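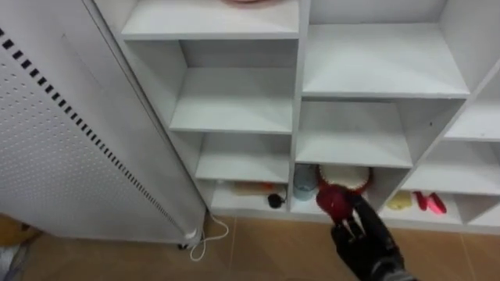
Week six of robotics club at Prodcombe and I have strong feelings about shelf height.

For anyone new: I help run the after-school group. Our entry for the Lakatos in December is a tidying robot called Lollia. It takes things off a shelf and puts them on a different part of the same shelf. We have been at it since the start of term.

The task sounds like a punishment you'd give a five-year-old. Fruit goes where the card says fruit goes. Bowls go where the card says bowls go. You get a new card each round and you don't see it until the clock starts.

A clean round is worth 500 points. Our best so far is 385, and the students talk about that number the way people my age talk about a marathon time.

The top of the unit is easy. Good light, lots of room, nothing overhead. We have put the apple on top of that unit so often that I could do it with my own eyes shut, and the robot is nearly as good as me.

The bottom row is where the points go to die.

To see into a bottom compartment the head has to tip way down, and then the shelf above hides whatever is at the back. The students' first fix was to have the arm go in anyway and feel around, like someone looking for their glasses in the night. It did find things. It also rearranged them.

Second fix: look from farther away first, then step in. Better! Except now it remembers where the dish was before it bumped the shelf, and it trusts its memory over its eyes. I know several adults with the same setup.

A debate that ate forty minutes this afternoon: if the card says "put the red one beside the bowl," and more than one thing is red, is it the robot's fault for asking or the card's fault for existing? The rule sheet covers this in one sentence, and we have read that sentence out loud in three different tones of voice.

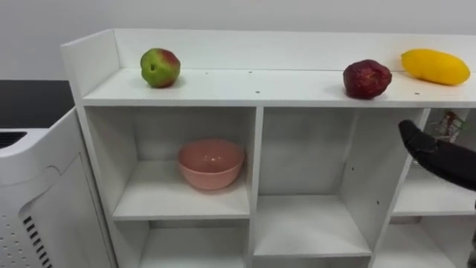
The round yellow-versus-long yellow question also came up. Lollia's label list has lemon, banana and mango on it. Show it something long and yellow lying on its side and it will say all of those in order, with rising confidence, while the hand is already moving.

We use Vuster for the training runs. You drive the hand yourself, it records what you did, and later the robot does its impression of you. What they don't put on the box is that it copies your bad habits too. One of our drivers pauses before every grab to think. So now Lollia pauses before every grab. It looks very wise.

Another one of them wiggles the wrist a little after letting go, just to be sure. The wiggle made it into the last model. We took a vote on whether to train it out and the wiggle won by a landslide.

We have 735 recorded runs. I asked how many were any good and got a silence, followed by "200 are really good," followed by a longer silence.

So the homework this week is watching recordings and marking them keep or toss. I was told this is "not engineering." I said I had bad news about engineering.

Some notes for other clubs doing the same task, as a few of you asked:

Start with your object in the middle of the compartment. I know the rules allow it anywhere. Start in the middle. Do the corners later, when you've had a nice week and can afford to lose one.

Wide shallow things are harder than they look. Ours comes at the rim from the side, closes too early and pushes the dish politely toward the back wall. Coming in lower helped. Coming in slower helped more, and cost us time we didn't have.

Mark on the floor where the base stops. We skipped this and spent a whole session blaming the software for what was a robot parked slightly to the left.

Small screw holes in a shelf do show up as objects if your settings are too jumpy. Ask me how long Lollia spent trying to tidy one. (Most of a practice round. It was very gentle with it.)

Write down what you changed before you run it. Our log for the second week says "fixed it" four times, in four different handwritings, and we have since lost all four fixes.

Someone asked whether the hand needs to have fingers. No. Two flat jaws would pass for most of it and probably score higher. I raised this in week one and was looked at as if I'd suggested we enter a broom. The fingers stay.

Current plan: a full practice round every session from now on, cards shuffled, no touching the laptop once the clock is running. I give that last part two sessions before somebody's elbow "slips."

Also on the list: teach it to give up. If it has missed the same thing three times it should move on and come back at the end. Right now it will stand in front of one compartment for as long as the battery allows. The students find this inspiring and I find it expensive in points.

Next session starts at 3:30, and we're doing bottom row only. Bring a snack. If it's an apple, please label it.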